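Teaching the hand to wait: a conversation with Shobha Mathew

December 6, 2020

When I called Shobha Mathew, she asked me for two minutes, because a training run was close to its end and she wanted to see the last number. I could hear her typing. Then she said, "No, it is worse than before," and she laughed, and we began the interview.

Mathew leads the software side of Clamley, a small group that works on robot handling of clothes. The group writes the programs that look at a garment, decide where to hold it, and tell the arm how to move. They do not build arms. Most of their work in the last year went into a software package with the name Prado, which takes recordings of people doing a task by hand and prepares them for training a control policy.

I asked her first why clothes are still so difficult for a robot, when boxes and bottles are handled well in many warehouses.

"A box has a position and it has an angle," she said. "If you know these numbers, you know almost everything. A sweater has no such numbers. You touch it in one place and it changes its shape in another place, where you are not looking. So the old way of planning, where you first make a model of the object and then compute the path, gives you very little. By the time the path is ready, the model is old."

For this reason the group stopped using a separate planner in July. Before that, they had a program called Gunero which tried to find the edges of the cloth and choose a point for the grasp. Wagner Rezende wrote most of it, and he joined our call for a part of the conversation. He does not seem bitter about it.

"Gunero was good on a table," Rezende told me. "A flat shirt, good light, nothing moving. Then we tried hanging clothes, and it chose the price tag. It was very sure about the price tag. The tag has clean straight edges, and I had written a program that loves clean straight edges."

The present policy has no step with the name "find the edge." It receives the recent camera views and the width of the gripper, and it gives back a short series of motions. The arm carries out the first few of them and then the policy looks again. Mathew says the length of this series was the subject of the longest discussion in the group. If it is too long, the arm continues with an old decision while the cloth is already somewhere else. If it is too short, the motion becomes nervous, with many small corrections, and a soft fabric starts to swing. 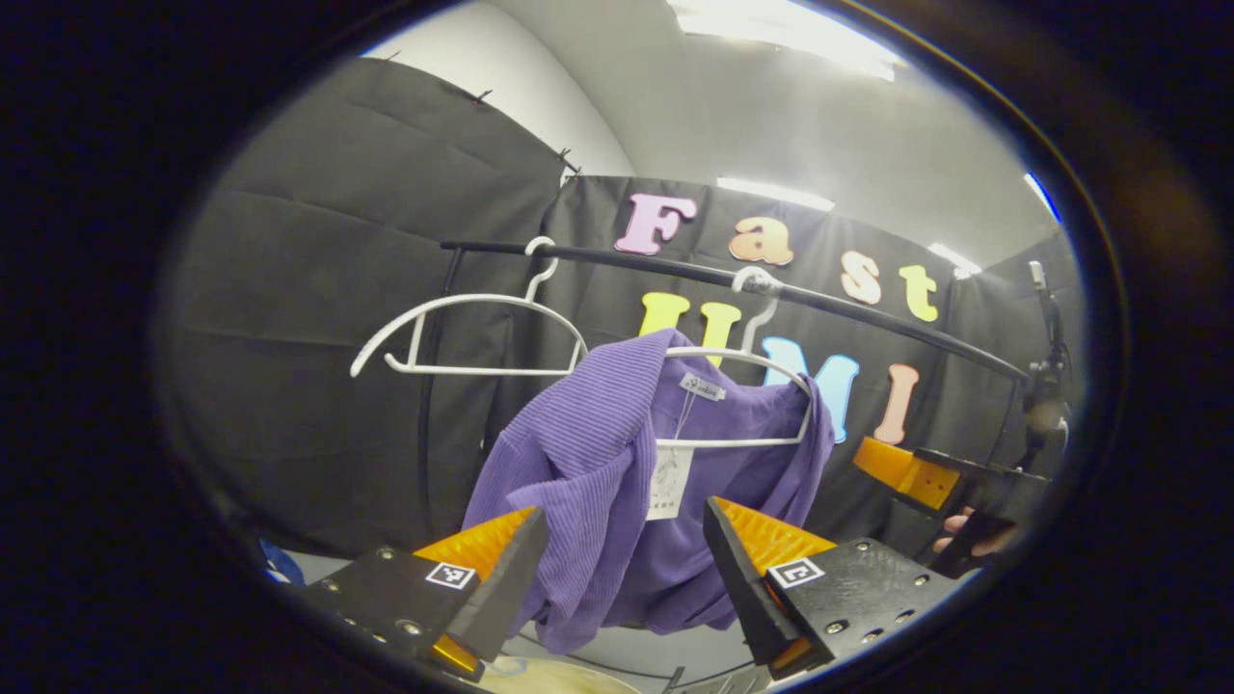
"The swinging is the thing I think about when I go home," Mathew said. "A person who takes a blouse from a rail will wait a very small moment after touching it. We don't notice that we do this. But in the recordings you can find it, there is a pause, and the first version of our software was cutting the pauses out."

I asked her to explain this, because it sounded strange to me that a program would remove something useful.

It was done on purpose, she said. Early in the project Natanael Arruda wrote a filter that deleted the parts of a recording where the hand did not move. The idea was reasonable. People stop to think, or they answer somebody, and such stops teach the policy to do nothing. With the filter the training was faster and the arm became more decided. It also pulled at garments before they were still, and the grasp went to a place where the fabric had been.

Arruda found the cause himself, after 23 days of looking at other parts of the code. He had suspected the delay between the camera and the arm, and he rewrote the clock handling completely. "The new clock code is better, so I don't regret it," he wrote to me later by e-mail. "But it was not the problem. The problem was my own filter, which I had not opened again because I trusted the author."

Now the filter looks at the cloth as well as at the hand. If the hand rests and the picture in front of it still changes, the pause stays in the data. If both are at rest for a long time, it is shortened. Graça Guerreiro, who checks the recordings before training, can also mark a pause by hand as one to be kept.

Guerreiro's tool for this work is called Ultis, and it was the part of the conversation where Mathew spoke with the most warmth. It shows the recording together with the estimated path of the gripper, so that a person can see at once when the path makes a jump that no hand could make. Such jumps appear when the software loses its position, for example when the camera is close to a surface with the same pattern everywhere.

"Ribbed knits are not kind to us," Mathew said. "Every line looks like the line next to it. When the fabric fills most of the view, the tracking needs something else to hold on to, something behind the garment with corners and different colors. On a plain wall we lose many recordings. With a busy background we lose few."

At this time the group keeps 2000 recordings in the training set. I asked if she wants more. She answered that she wants different ones: heavier fabrics, hangers which are turned the wrong way, straps that have slipped down on one side. Érica Arruda, Natanael's sister, is writing the part of Ultis that compares a new recording with the existing ones and says if it adds something. Until now it is able to compare the path of the hand only, and the group would like it to compare the shape of the cloth too.

We spoke also about what happens when the arm fails. The policy has no knowledge of failure, Mathew said, so a small ordinary program stands beside it and watches the gripper width. If the fingers close completely, there is nothing between them, and the arm goes back and tries again. After 4 attempts it stops and asks for a person.

"People from outside are sometimes disappointed by this piece," she said. "They want the learning to do everything. But it is a short program, I can read it in one minute, and I know what it will do tomorrow."

At the end I asked about the number she was waiting for when I called. It was the error on a group of recordings that the policy had not seen in training. She had changed the camera delay setting and the series length in the same run, and so she could not tell which of the two had made it worse. She was going to start both again that evening, one at a time.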